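Why Does a Shiny Table Have a Window in It?

By Mehwish Niazi
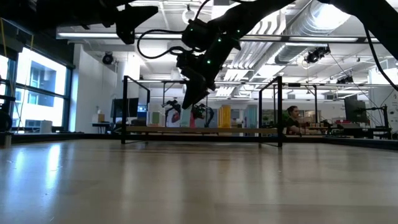
Reading time: 4 minutes

Look at a varnished table near a window and you will find a second window lying in it. Nobody's mother put it there. It has no glass, you can't open it, and if you try to wipe it off with a cloth it just gets brighter, which is annoying if you were hoping to be finished with your chores.

So what is it doing in the wood?

Start with light. Light leaves the window and travels in straight lines until it bumps into something. When it bumps into a rough thing, like a sweater or a slice of toast, it goes bouncing off every which way. Some of it reaches your eyes, and you see toast. You do not see your own face in the toast, unless you have been staring at it much too long.

A smooth thing is different. Light that hits a smooth surface bounces off neatly, the way a ball bounces off a gym floor. It comes down at one slant and leaves at the same slant on the other side. All the light from the left edge of the window stays in order, and so does all the light from the right edge, and when it gets to your eye it is still arranged like a window. Your brain has no idea the light made a stop on the way. It says "window!" and goes back to thinking about lunch.

But wood isn't smooth

Good, you were listening. Plain wood is full of tiny ridges and dips, far too small to bother your elbow but plenty big enough to bother light. A bare plank is closer to toast than to a mirror.

The trick is the varnish. Varnish goes on as a sticky liquid, and before it dries it does what all liquids like to do, and settles flat. It fills the dips and covers the ridges. When it hardens you have a clear, smooth skin with the wood underneath it. Some of the light bounces off the top of the skin and shows you the window. The rest goes through the skin, bounces off the wood and shows you the wood. You get both at once, one on top of the other, free of charge.

On a light wooden table like mine the window comes out bluish white. Daylight from the sky often has some blue in it, and a reflection off clear varnish keeps the color it came with. The wood color is the part that had to go down through the varnish and back up again.

Smears and ghosts

Windows are the show-offs because they are so bright. Everything else behind the table would like a turn too. Crouch down until your eyes are almost level with the top and look toward the far side. Anything standing beyond it, like a shelf with some containers on it, may show up in the varnish as pale up-and-down smears and patches of color.

Why smears? The varnish is smooth, but it isn't perfect. It has little waves in it. Each wave tips the light a tiny bit, some of it nearer to you and some of it farther off, and so the reflection gets stretched up and down. You have seen the same thing if you have ever looked at streetlights across a lake at night. Each light grows a long wobbly tail pointing straight at you. You might think this makes you important. The person standing next to you has a tail pointing at them, too.

What the scratches are for

They aren't for anything. They are just what happens to tables. But they are useful if you want to find out where the varnish is in good shape. A scratch is a small ditch with rough sides, and light that lands in it scatters like toast light. Under a dull sky you might never notice one. Put a bright reflection next to it and suddenly there it is, along with every other scratch the table has collected.

The same goes for the seams between planks. Tip your head until the bright patch lies across a seam and you may see the edge of the window do a little jog, as if it tripped.

Try it yourself

You need a shiny table, a window and a spoon. A grown-up is optional.

1. Stand up straight and find the window in the table.

2. Take one step to the left. The reflection moves with you. It has not slid across the wood. You are catching light that bounced off a different spot.

3. Now get low, with your chin nearly on the table. The reflection gets much stronger. Light that skims a surface bounces off it more than light that comes nearly straight down.

4. Put your hand flat on the bright patch. The window disappears where your hand is, and you have a hand with light on it. Skin is mostly toast.

5. Look into the bowl of the spoon. You will be upside down. That is a different article, and the spoon started it.

A word to anyone who has been told to clean the table: breathe on the bright patch first and watch it go foggy. Your breath has left tiny drops of water all over the smooth skin, and tiny drops are bumpy. Wait a moment and the window comes back by itself. Fingerprints do not do this. Fingerprints wait for you to get the cloth.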